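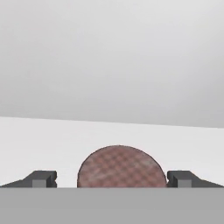 M. Chávez

These are the questions families send in most often about the handwriting and spelling program for the first two years at Tolldale. If yours isn't covered, write it in the front of the homework folder.

## When does the program start?

In the second week of term. Children bring home a Clelten workbook and a name card on the Friday. The name card stays at home. The workbook comes back every day, even if it hasn't been opened.

## My child can already write her name. Does she still do the name card?

Yes, for the first few weeks. Most children who can write their name have learnt it in capitals, and the card is for practising it with one capital and the rest in lower case. Long names and names with accents or hyphens are taught in full, the way the family spells them. If the card has a mistake on it, cross it out and send it back -- a new one will come home the next day.

## How much should we do each night?

One page of the workbook, or five minutes, whichever comes first. Stop there even if the page isn't finished.

## Does it matter where they sit?

Children at this age need both feet on something and an elbow that can rest. Dining chairs are usually too tall, so put a box or a step stool under their feet.
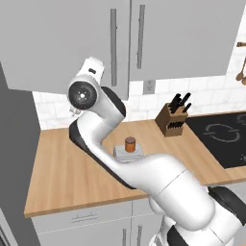

Spelling words can be practised anywhere, and many families do them while dinner is being made. A child can say the letters aloud first, then write the word once from memory and check it against the list. For this part they may stand if they like. A kitchen counter with a light wooden top, as shown, is fine to write on, but put a few spare sheets under the page so the pencil doesn't go through. Keep handwriting pages for the table.

## How many words are on the spelling list?

There are 790 across the two years. They come home 8 at a time, and no child is expected to know all of them by the end. Words that are missed go back into a later list.

## Can we use the Kutetis app in place of the workbook?

For spelling, yes. For handwriting, no. Tracing a letter with a fingertip doesn't give the same practice as holding a pencil.

## He writes some letters backwards. Should we be worried?

Reversed letters are common in the first year, b and d most of all. Point out one per page at most and let the others go. If it is still happening often in November of the second year, ask for a meeting.

## What about left-handers?

Tilt the page so the top right corner is the high one, and seat the child on the left if a brother or sister is working beside them. Left-handed copies of the Clelten book have the model letter printed on the right -- ask for one if you were sent the ordinary copy.

## Can grandparents help?

Yes. Some learnt a different style of lettering and that's fine for reading aloud and spelling. For handwriting, have them follow the arrows on page 19.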